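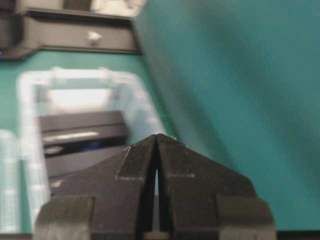

Soltier – Questions fréquentes

Qu'est-ce que Soltier ?
Soltier est une couche logicielle de planification pour cellules à deux bras. Elle reçoit les poses estimées par le module de perception et produit des trajectoires synchronisées pour les deux pinces. Elle ne remplace pas le contrôleur bas niveau du fabricant.

Faut-il ré-étalonner les caméras après un déplacement de la cellule ?
Oui, la caméra de tête dans tous les cas. Pour celles des poignets, lancez d'abord la vérification rapide et ne refaites l'étalonnage que si elle échoue. Comptez environ 77 images de mire par caméra.

Les bacs transparents sont-ils reconnus ?
Oui, depuis la version de juillet. La profondeur est peu fiable sur le plastique clair – le module Lưu s'appuie donc sur les contours du rebord. Un fond uni et mat aide beaucoup.
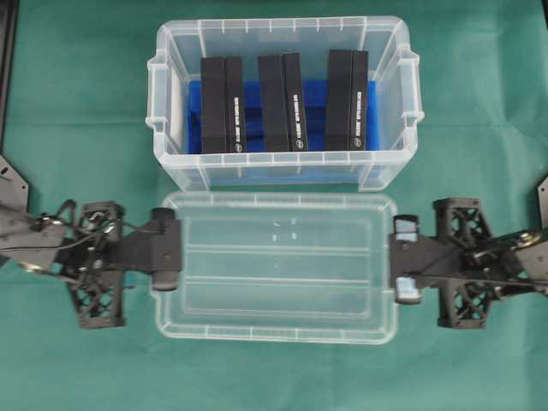 Vue de dessus : les deux bras de part et d'autre du bac vide, trois boîtes noires dans l'autre bac.

Comment les deux bras évitent-ils de se gêner ?
Le planificateur réserve un volume à chaque bras et vérifie les collisions toutes les 2000 microsecondes. En cas de conflit, le bras dont la tâche a la priorité la plus basse attend. Les priorités se règlent dans le fichier de tâche.

Pourquoi la planification s'arrête-t-elle avec l'erreur 233 ?
Aucune trajectoire n'a été trouvée dans le délai imparti, fixé par défaut à 600 ms. Augmentez ce délai ou élargissez la tolérance d'orientation des pinces.

Peut-on rejouer une séquence sans robot ?
Oui, avec Boltum, le lecteur de journaux. Il affiche côte à côte les images, les poses estimées et les consignes articulaires.

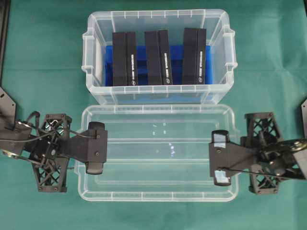
Licence et assistance

Quelle est la licence ?
Le planificateur est libre pour la recherche. L'usage en production passe par un contrat avec Tiltby.

À qui signaler un défaut ?
À Mervin Pelletier, par le formulaire d'assistance. Joignez le journal complet et le fichier de tâche.

Page mise à jour le 28 septembre 2020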